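I have been meaning to write something in favor of the plain white folding surface for years, and every time I start I end up doing the laundry instead, which I suppose is a kind of research. So let me finally get it down, on a slow morning with the dryer going, before somebody needs a clean shirt.

My opinion is a simple one. I think most of us fold our clothes in the wrong place, and I think it makes a dull chore a good deal duller than it has to be. We fold on the bed, where everything sinks. We fold on the couch, with one eye on the television. For most of my married life I folded on top of the dryer itself, which is warm and pleasant in November and a misery in July, and which has just enough room for one pair of pants if you don't mind the legs hanging down the front. What a person wants is a table. It should be flat and pale, it should have nothing else living on it, and it should be yours for as long as the load lasts.

When we lived in Wernlow, the apartment building had a laundry room in the basement with a long white counter down one wall. I have lived in nicer places since, with nicer machines, and I have never again folded so well or so cheerfully as I did at that counter. It had scratches in it, and somebody had once set an iron down at the far end, and I loved it. You could spread a bath towel out to its full size. You could see every bit of lint and every stray thread, and when a dark sock went missing it had nowhere to hide.

Color matters more than people think, by the way. My sister-in-law has a beautiful walnut table, and I have folded on it at holidays, and I can tell you that navy blue things simply disappear on it. On white you see them at once. You also see every speck and scuff the table has ever collected, and some people can't stand that. I find I like it. A surface with a mark or two on it has been useful to somebody, and it takes the pressure off.
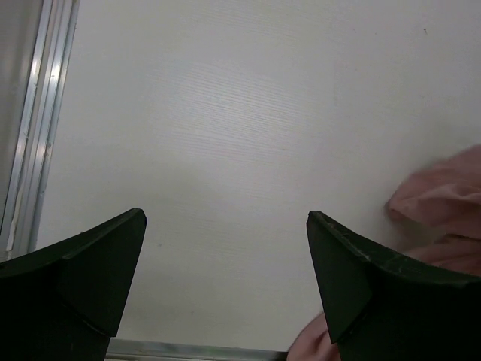 ## The case for the basin

Now, a table is only half of the arrangement. The other half is whatever you carry the clothes in, and here I will probably lose some of you, because I don't care for the tall hamper. I know they are handsome. We bought one in Jurnside the year we moved, a great big woven thing with a lid, and for ten years I leaned down into it like a person looking for a coin in a well. The clothes at the bottom stayed at the bottom. I am certain there was a pillowcase in there that went a whole winter without seeing daylight.

A low plastic basin is a much kinder object. It is wide, so you can see what you have. It is light, so you don't hurt your back moving it from the machine to the table. It wipes clean when a wet bathing suit has been sitting in it. You can set it right up on the table beside the thing you are working on, and the clothes come to you at the height of your hands, where they ought to be. I paid less than $10 for mine at a hardware store in Buckley, and I would not trade it for a wicker one at $100, though I admit the wicker would look better if company came by.

The other thing I like about a basin is that it is honest about how much there is to do. A hamper swallows laundry for a week and then presents you with 50 items all at once. A basin fills up, and then it is full, and you do that much and go have your coffee.

I sort by darkness and by nothing else, which I know will distress the careful readers. Dark things stay in the basin while I deal with whatever is bright, and then the bright things go off to their shelf and the dark ones get their turn. I like having one color on the table at a time. A pink cloth on a white tabletop, with the dark things still waiting in their white basin, seems to me just about as pleasant as housework gets. 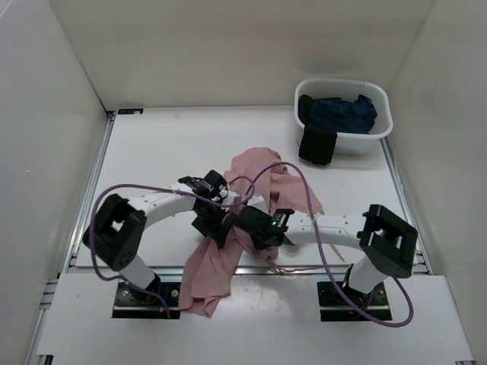
And then comes the cloth itself, all in a crumple, and I would like to say a word for the crumple too. There is a school of thought that you must shake each piece out hard, with a snap, before you lay it down. My mother was of that school and you could hear her from the street. I was never any good at it. What I do is put the thing down just as it comes, in its heap, and hunt for a corner. Once I have one corner I hold it and follow the edge along until I have another, and by then the cloth has more or less decided to open up. It takes a little longer than snapping. I find it restful, and I have never knocked over a lamp.

You need both hands for this, and you need them close together at the start and then far apart, and that is where the bed and the couch and the dryer top all let you down. There has to be room on either side. If your elbow meets a wall or a stack of magazines, you will fold small and crooked, and you will blame yourself when you ought to blame the magazines.

I can hear the objection coming, because my own daughter has made it. She has a small place in Britley with no room for a spare table, and she says that a folding table is a luxury for people with basements. I take the point. But she does have a kitchen table, and what she doesn't have is a clear one. There is mail on it, and a plant, and a bowl of those little oranges. Moving the mail and the plant takes less time than untangling a fitted sheet on a soft mattress, and I have told her so, and she has asked me to stop telling her so.

She is right about one thing, though, and I'll grant it in print. A tidy linen closet doesn't make anybody a better person. I have known wonderful people who lived out of the dryer. If you are happy pulling your towels from a heap, then go on and do it, with my blessing, and skip the rest of this page.

For everybody else, I would only ask that you try it once with the next load. Clear off the flattest, palest thing you own and wipe it down. Put the basin at one end, on top and not on the floor. Start with something easy, a hand towel or a dishcloth, and leave the fitted sheets until you are in a forgiving mood. I have opinions about fitted sheets as well, but the dryer has just buzzed and they will have to wait for another Sunday.

7/16/23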